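Visit to the Hivton Teaching Laboratory

In August, five members of the Adams study group visited the Hivton laboratory, where robot arms are taught household tasks by remote control. The group was received by Petronella Ntuli, head of training, and Vidar Sundqvist.

Ms. Ntuli explained that an operator guides both arms through a task from start to finish while every movement is recorded. The sweeping task requires roughly 300 such demonstrations before a first round of learning is attempted.
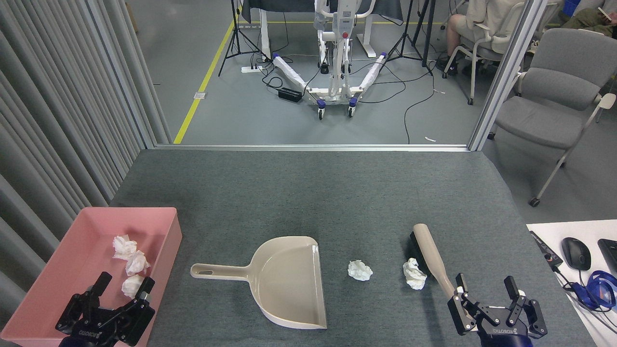
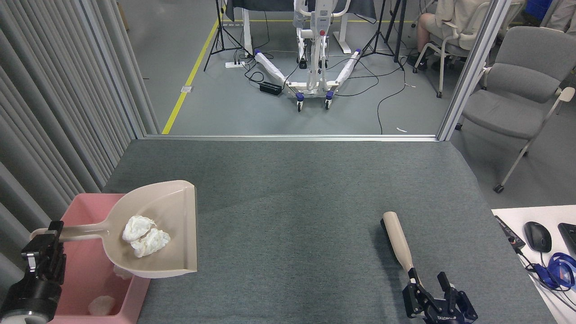
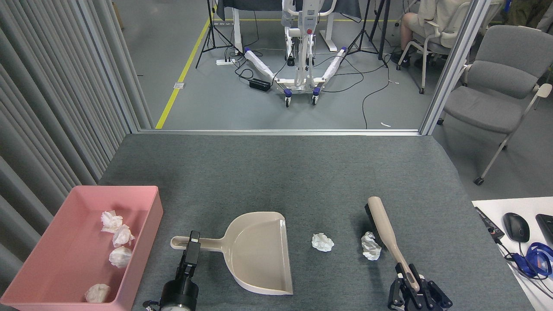 Dustpan, brush and crumpled tissues at the sweeping station.

Mr. Sundqvist noted that new operators complete 100 practice runs before their recordings are accepted. Hesitant movements are kept if the task is finished correctly. Runs in which a tool is dropped are stored separately.

Members asked whether the same recordings could serve a different pair of arms. The laboratory intends to examine this question under its Misia project, for which 500 further demonstrations are planned.

The group thanks its hosts for their time. Questions about the next visit may be addressed to Unathi Xaba.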